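Notes on Choosing a Countertop

Posted in June, under Household

The replacement of a kitchen countertop is often treated as a minor purchase. In this household it took most of the spring, involved two suppliers, and required more correspondence than the purchase of the car. The following account is offered to readers who are at the beginning of the same process.

The decision to replace the surface was made after the old one failed along the seam beside the sink. Water had entered at the joint and the edge had swollen. Repair was considered and set aside, as the fabricator at Waltwood advised that a patch would remain visible and would carry no warranty. 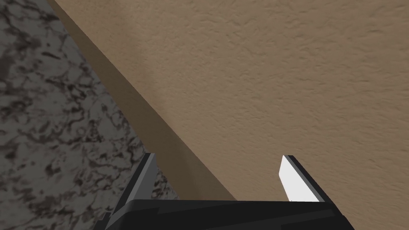
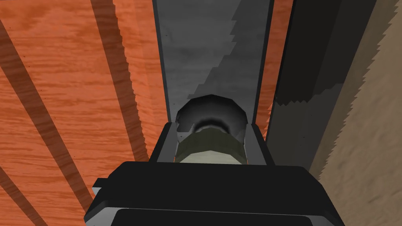
Mottled gray was the preferred finish from the start. The difficulty lay in the number of products sold under that description. Ernberg lists 11 of them, and the names give little guidance as to which are pale, which are dark, and which have a brown cast that shows only in evening light. Small samples proved to be of limited use. A piece the size of a playing card may contain one vein or none, and it says very little about how the pattern will read along a full run of cabinets.

It is therefore recommended that buyers ask to see a full slab before signing anything. Both suppliers permitted this, although Ernberg required an appointment and Waltwood did not. The slab that had been our first choice on the basis of the sample was rejected within a minute of being seen upright in the yard. The second choice, which had seemed plain, was accepted.

Quotations should be compared with care. The first came to $609 for removal, delivery and fitting, with the material priced separately. The second came to $652 for the same work, and at first reading it appeared to be the more expensive of the two. It included the sink cutout and the polishing of the exposed edge, both of which the first supplier intended to bill as extras. The second quotation was accepted. Readers are advised to ask in writing whether cutouts, edges, and the disposal of the old top are covered.

Measurement took place at eight in the morning and lasted less than an hour. The fitter noted that the rear wall was out of true – a common condition in houses of this age – and that the gap would be widest near the window. Three remedies were discussed: cutting the slab to follow the wall, adding an upstand, or filling the gap with a flexible sealant. We chose the first. It added four days to the order and has given no cause for regret.

Fitting was completed in one visit. The water supply was shut off for the afternoon, and the sink could not be used until the following morning while the sealant cured. Households with young children may wish to make arrangements for that evening's meal.

As to care, the instructions supplied were brief. Spills of oil, wine, and lemon juice are to be wiped promptly. Abrasive powders are not to be used. Hot pans are to be set on a trivet, a rule that has been broken in this kitchen twice, so far without a mark. The sealer is to be renewed once a year.

One matter remains open. The faucet, a Demirora model carried over from the old sink, now sits slightly higher than before and splashes when fully opened. A replacement with a lower spout has been priced at Bélanger, and a decision will be made after the summer. The aerator has been changed in the meantime, with modest results.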